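Ticket: Folding cell stops at second fold on dark green garments
Site: Jostby, returns and relaunder floor
Equipment: Podus two-arm folding station, cell 3
Raised by: floor support
Assigned to: Rellent integration desk
Priority: medium
Status: closed, one item carried over

Reported problem

Since the September stock change the station stops on dark green knitwear and asks for a person. The message on the panel is "edge not confirmed". White, grey and red garments run through as before. The operator clears the message, straightens the cloth by hand and restarts, and about half the time the same garment stops again on the next attempt.

On the early shift yesterday there were 58 stops. Before the stock change a bad shift was 11. The two people on the line are meant to be doing inspection and bagging while the station folds, and at the moment one of them is standing next to it the whole time. They have asked for the cell to be switched off until it is sorted. I have not done that yet, as the bagging bench would then need a third person we haven't got.

Log

06:40. Ran five green garments with the panel in step mode. Three went through, two stopped. Both stops came after the second grip, with the arms still closed on the cloth. Nothing wrong with the grip itself that I can tell.

06:55. Checked air supply, finger pads and the bolts on both grippers. All fine. Pads on the left hand are a bit shiny but within what the manual allows. Wiped them anyway.

07:10. Restarted the controller. No change.

07:30. Swapped the left and right finger sets over. No change, so swapped them back. Please don't ask us to do this again without a second person on shift, it took the cell out for most of an hour and the bench backed up to the door.

08:35. Back in step mode. Saved the view from the top camera with both arms on the cloth. 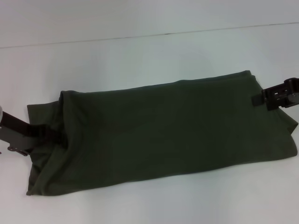 Cell 3, top camera, both grippers on the garment.

08:50. Sent the above to Rellent with the controller log.

Reply from Rellent, 10:15

Thanks for the log and the picture. The grippers are where we would expect them for this step. The stop comes from the edge check, which looks for the boundary of each layer before the arms move. On a dark garment the upper layer and the one under it come out at nearly the same brightness, and the left end is the worst place for it as the layers are stepped there. The software sees one edge when it is expecting two and gives up.

Could you tell us three things:
Which edge profile is loaded on cell 3 (Settings, Vision, Profile).
What the exposure value is for the top camera and for the wrist cameras.
Whether the lighting over the cell has been changed.

Please don't alter anything yet.

Site, 11:05

Profile is "Mixed, standard". Exposure is 3000 on the top camera and the same on both wrists. I don't know who set them the same, it was like that when we took over the cell from the Tóth contract.

Lighting: yes. The tubes over cells 2 and 3 were replaced in the summer. Cell 2 only does towels and has not had any trouble.

Also, the operators say the station is slower to give up than it used to be. It waits, tries again, waits, then calls them over. They would sooner it called them straight away. When it hangs there they can't tell whether to walk over or carry on bagging, and they end up watching it.

Reply from Rellent, 11:40

Understood. The retry count went up in the last update, to cut down on the number of calls. We can put it back for your site. It is under Settings, Calls, "Attempts before call". Set it to 1.

For the edge check, please send one saved view from a wrist camera with a green garment on the table.

12:20. Set attempts to 1. Saved a wrist view and sent it.
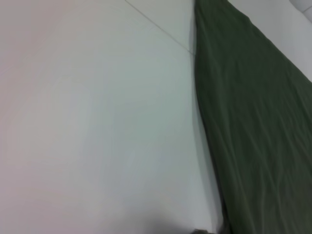

12:45. Rellent rang back and we went through the wrist camera settings over the phone. They want each camera set up separately from now on, as one figure for all of them was never going to suit dark stock. The outer edge of the green cloth is clear enough against the white table, so the wrist view can be used to find the outline. The folds across the middle are softer, and the cloth goes nearly black towards the bottom, so they don't want the software picking out layers from that view. There is also a thin grey line on the white that runs up to the cloth, and they have added a mask so it can't be taken for an edge.

13:10. New profile loaded, "Dark knit". Wrist exposure left alone. Top camera exposure raised in steps with a green garment on the table until both layers were picked up at the left end. Saved.

13:25. Ran twenty green garments. One stop. The sleeve was inside out, so I'd call that a fair stop.

13:50. Ran ten white garments on the same profile to see what would happen. Four stops, all "surface not found". The new profile is no good for white. Put cell 3 back to "Mixed, standard" for white and wrote the change-over on the card by the panel.

14:30. Handed over to the late shift. Showed both operators how to change the profile. It is four presses and the station has to be empty of stock when you do it.

Late shift notes, 21:50

Green and navy sorted into their own trolleys before they reach the cell, so the profile only has to be changed when a trolley is finished. Stops for the shift: 3. Nobody had to stand at the station. One operator was on inspection for the full shift, the first time since the stock change.

Sorting by colour is extra work at the front and it falls on the people unloading the cages. They were not asked beforehand. They have said they will do it for now but want it written into the job sheet and the unloading target brought down to allow for it. I agree with them and have passed it to the shift office.

The one-attempt setting is much better. When the light comes on it means go over, and people have stopped checking in between.

Closing note

Edge stops on dark garments fixed by separate profile and top camera exposure. Attempts before call to stay at 1 on cell 3, please don't reset it with the next update.

Carried over: Rellent to look at choosing the profile from the first view of the garment, so colours don't need sorting by hand. No date given. Job sheet change is with the shift office and is not part of this ticket.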